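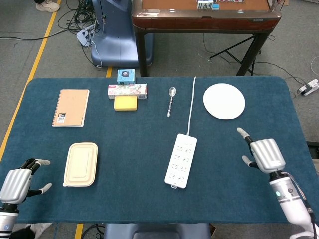 Lullangate Rain Gauge Readings

Version 3. Maintained by the Pudness data group.

Contents

Daily rainfall totals from 23 manual gauges in the Lullangate valley, entered from paper cards. The set has 3,874 rows. One row is one gauge on one day. Gauges were read at 8 a.m. local time, and the total is assigned to the day before the reading.

Files

readings.csv - the daily totals
gauges.csv - gauge code, site name, elevation in meters, funnel type
flags.txt - meaning of the flag codes

Columns in readings.csv

gauge: four-letter code, matches gauges.csv
day: day of the total, year first
mm: rainfall in millimeters, one decimal place
flag: blank, T, A or S
card: number of the source card

Flags

T is a trace, stored as 0.0. A is an accumulated total covering more than one day; the days before it are left out of the file, so do not read a gap followed by an A row as dry weather. S means snow was melted in the funnel before reading. Melted totals run low in wind and have not been corrected.

Entry and checking

Cards were typed twice and the two copies compared. Mismatches were settled against the card. Where the card itself could not be read, the row was dropped. Totals above 200 mm were checked against the nearest two gauges, and 42 rows were removed as unit errors, mostly inches written in the millimeter column.

Known problems

The Ilie gauge was moved downhill in March of its second year. Both positions share one code. Split the series there before computing any trend.

The Jomemlow gauge stood under a tree for most of the record. Its summer totals are too low to use for area averages.

January is thin at the upper sites - the track was often closed and several observers stopped reading until it opened.

Loading

Read the gauge column as text. Missing days are absent, with no filler value. Files are UTF-8 with a header line.

Changes

Version 3: added the card column, fixed the day shift at Ilie.
Version 2: added flag S.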